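# Poivre noir moulu : perte de piquant et grumeaux après quelques mois

**Capucine Perrin** – 30 août 2020

Bonjour,

J'achète le poivre noir déjà moulu chez Sobczak, en sachet de 200 g, et je le transvase dans de petits pots. Le sachet entamé est replié, fermé par une pince, puis rangé dans le placard à droite de la plaque de cuisson. Au bout de quelques mois, deux défauts apparaissent : le piquant baisse nettement et la poudre forme des grumeaux près du couvercle.

J'ai déjà essayé quelques grains de riz dans le pot, sans résultat visible. La cuisine est à 18 °C l'hiver, nettement plus l'été, et je n'ai pas de hotte à extraction.

Faut-il changer de contenant, de placard, ou simplement acheter moins à la fois ? Et le congélateur, est-ce une bonne idée pour la réserve ?

Merci d'avance.

---

**Gervásio Meireles**

Il faut séparer les deux problèmes, les causes ne sont pas les mêmes.

**Grumeaux.** C'est de l'humidité. Elle entre presque toujours par le haut, quand on saupoudre directement au-dessus d'une casserole chaude : la vapeur monte dans le pot et se condense sous le couvercle. Verser d'abord dans une coupelle ou dans la main suffit en général. Le riz n'absorbe pas assez vite pour compenser.

**Perte de goût.** L'arôme du poivre vient surtout de composés volatils (pinènes, limonène, caryophyllène), qui s'échappent dès la mouture. Le piquant vient de la pipérine, plus stable mais sensible à la lumière. Une poudre fine expose beaucoup plus de surface qu'un grain entier, d'où l'écart de conservation.
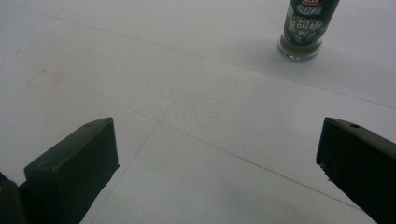
*Poivre noir moulu en petit pot, format courant.*

Pour le rangement, dans l'ordre d'efficacité :

1. Éloigner le pot de la plaque et du four. Le placard à droite de la plaque est le pire emplacement de la pièce.
2. Garder la réserve dans un bocal en verre à joint, rempli au plus près du bord, à l'abri de la lumière.
3. Ne remplir le petit pot que pour quelques semaines et le laver entre deux remplissages – bien sec avant de reverser.
4. Prendre un conditionnement plus petit. 200 g de poivre moulu pour un foyer ordinaire, c'est trop.

Le congélateur fonctionne pour la réserve, à condition de laisser le bocal fermé revenir à température ambiante avant ouverture. Sinon l'eau condense sur la poudre et les grumeaux reviennent.

---

**Jucélia Bezerra**

Moi je prends en grains et je mouds au moulin, plus de souci. Le mien est un Etard, il a 13 ans et le mécanisme céramique n'a jamais été changé.

---

**Liudmyla Vasylenko**

D'accord avec Gervásio sur l'essentiel, avec une réserve sur le point 2. Un joint caoutchouc garde les odeurs. Si le bocal a contenu du cumin ou du curry, il faut remplacer le joint, le lavage ne suffit pas.

Pour savoir si une poudre est encore utilisable : en frotter une pincée entre les doigts et sentir tout de suite. Si l'odeur est faible ou évoque la poussière, elle peut encore passer dans une marinade en augmentant la dose, mais pas en finition. Si elle sent le moisi, ou si les grumeaux ne s'écrasent pas sous la cuillère, jeter le tout. Ne pas tamiser pour récupérer le reste.

Noter la date d'ouverture au feutre sous le pot. La date imprimée sur le sachet vaut pour un sachet fermé. Le mien, ouvert en octobre, était déjà plat au printemps.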